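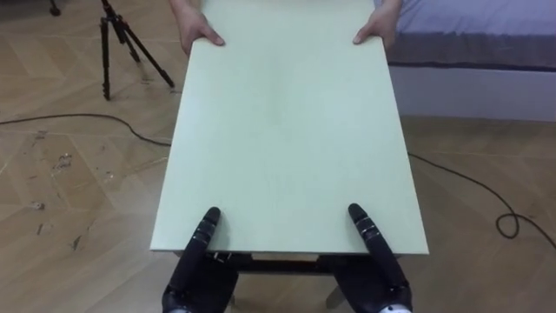
Cuaderno de taller. Agosto. Jornada de puertas abiertas, sala de demostraciones.

Asistentes por parte del grupo: Ladi Nnaji (operación) y quien suscribe (registro). Visitantes: la delegación de Visitz, dos ingenieros de Gauthier y el público inscrito por la mañana. La lista de acceso recoge 53 personas; la de la tarde se archiva aparte.

9:40. Arranque del sistema y comprobación de articulaciones. La mano derecha tarda más que la izquierda en completar la rutina de apertura. Se repite el ciclo y el retardo persiste, dentro de la tolerancia admitida. Queda anotado para la revisión posterior a la jornada.

10:15. Primera demostración: manipulación compartida de un tablero. Una persona sujeta el tablero por las dos esquinas del extremo opuesto y el robot trabaja desde el borde cercano, con un dedo de cada mano apoyado sobre la superficie. Se ha elegido el tablero verde menta, liso y mate, por ser el que mejor distingue el público a distancia de las manos negras. Debajo se mantiene el soporte de bastidor oscuro, conforme a lo acordado en la reunión preparatoria: en presencia de visitantes no se efectúan elevaciones sin apoyo.

Parámetros de la sesión: límite de fuerza por mano, 50 N; programa de coordinación Pino, versión 2; registro de datos activado desde el arranque. No se modificó ningún valor entre pases.

Observaciones del primer pase. El robot siguió el desplazamiento lateral propuesto por la persona y corrigió el giro con un ligero retraso. En el segundo pase, la mano izquierda perdió contacto durante la corrección y Nnaji ordenó la parada desde el puesto de control. Tiempo transcurrido desde el inicio del pase: 127 segundos. Se retomó la maniobra desde la posición inicial y concluyó sin incidencias.

11:05. Turno de preguntas. Se transcriben las de mayor interés técnico.

La delegación de Visitz preguntó si el robot distingue entre un empujón deliberado y un tirón accidental. Se respondió que el programa actual trata ambos como una misma entrada y limita la velocidad de respuesta. La separación de los dos casos figura en el plan de trabajo con Kalov, todavía sin plazo.

Uno de los ingenieros de Gauthier se interesó por el comportamiento con tableros flexibles. No se dispone de ensayos suficientes para dar una respuesta. Se le ofreció remitir los resultados cuando existan, y dejó su dirección en el registro de visitas.

Una asistente preguntó por qué la demostración se realiza en un espacio con suelo de espiga y una cama al lado, y no sobre el banco del laboratorio. Se explicó que las tareas de esta línea están orientadas a la vivienda y que el mobiliario forma parte de las condiciones de ensayo.

11:50. Revisión de la zona entre turnos. Conviene fijar al suelo los dos cables negros, el del lado izquierdo y el que sale hacia la derecha; este último forma un bucle sobre el parqué, en una zona de paso. Procede asimismo barrer el lateral izquierdo, donde hay motas y pequeñas marcas oscuras. El trípode permanece en su posición.

12:30. Segundo turno, con el mismo tablero y los mismos parámetros. Nnaji sustituyó la explicación inicial por una más breve, con mejor acogida. Dos pases completos, sin paradas.

Pendiente:
Revisar el retardo de apertura de la mano derecha.
Extraer del registro el tramo de la pérdida de contacto y enviarlo a Kalov.
Solicitar canaleta de suelo para ambos cables.
Limpiar la superficie del tablero; presenta una mancha tenue cerca del centro.
Contestar a Gauthier sobre los ensayos con material flexible.

Nota añadida por L. Nnaji: la parada del segundo pase fue preventiva. No saltó ningún límite de fuerza. Ruego que conste así en el informe de la jornada.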